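January, afternoon, kitchen bay

Picking this up where I left off before lunch. The whole plan for this month is mugs: get Turna to clear the dishwasher so that people on the early shift don't walk into a full rack and a sulky note on the door. Rafia has the log open and I'm typing this in between runs.
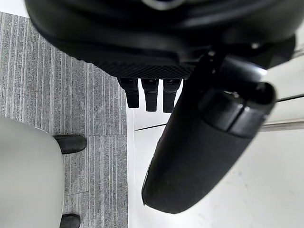
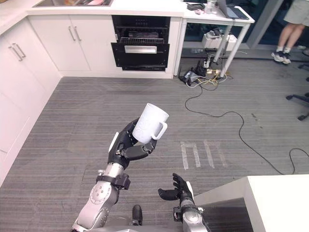
Settings today: grip force down to 20, wrist speed at 90 percent of what we ran in the old bay. Episode counter was at 1,178 when I sat down. I want to leave the force alone for a while and only play with the handle angle, otherwise we'll never know which change did what (Rokeya, I know, you told me this in the fall!).

Had a good long chat with Rokeya Mondal over coffee about what happens upstairs if this goes to the Tejada office. She did the kitchen there for 2 years before she came over to us, and her point was that unloading was the one bit of the morning when she got to talk to everybody. People wander in half awake, grab a cup, tell you the heating's broken. Take the cups away and she'd have been alone in the stock room till ten. I hadn't thought of that at all, I'd only been thinking about sore backs - so I've asked Grindik whether we can run the unload in the evening and leave mornings to the staff.

Rafia Khattak wants a pause button the kitchen crew can reach without asking us first. Agreed, putting it on the list.

Still to do: new cup shapes from Grelby, relabel the failed grasps, ask Rokeya to sit in on the next session.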